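Club notes, March 2025

We lost most of a session to a timing problem, and I want to write it up before I forget which changes we kept.

The club has been working on the Tanora task since September. The arm has to find a foam block, pick it up and put it in a tray, and a run only scores if the whole thing finishes in 60 seconds. We get 3 tries per team at the Goodall meet. Until last month our best time was well over the limit, mostly spent waiting between moves.

The waiting came from the way we had written the program. Every move ended with a pause so the arm could settle, and we had set all of the pauses to the same length early on, when we didn't know better. Some moves need it. Closing the grip on the block does. Swinging back to the home position doesn't. We went through the file and gave each move its own pause. Two of the students did this on paper first, which took longer but meant we only had to type it in once. 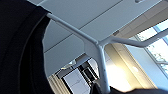 The wrist camera has been the other half of the work. We use it to find the block, and the program picks the block out by how dark it is against the table. It worked well at night and badly in the afternoon, and it took us a while to connect the two. Any time the wrist tips up, daylight from the big window gets into the view, and so does the white frame under the tabletop, with its struts and leg. The camera sets its exposure for all of that brightness, and if the program asks for a reading too soon after the wrist comes back down, the numbers are useless.

We tried locking the exposure, but the driver that came with the Pruvico board doesn't let you do it. The fix for now is to throw away the first 8 readings after any large wrist move. It costs a little time, less than we saved on the pauses.

Our block position numbers are better too. The setting for the shoulder joint was left over from another build and should have been 3275. Somebody had copied it wrong into the Skarano config file, and we had been correcting for it by hand ever since. If you are using our files from last fall, change that line.

Still on the list: a better cable tie at the elbow, a spare set of grip pads, and a full practice run with the clock going. We also need to decide who presses start.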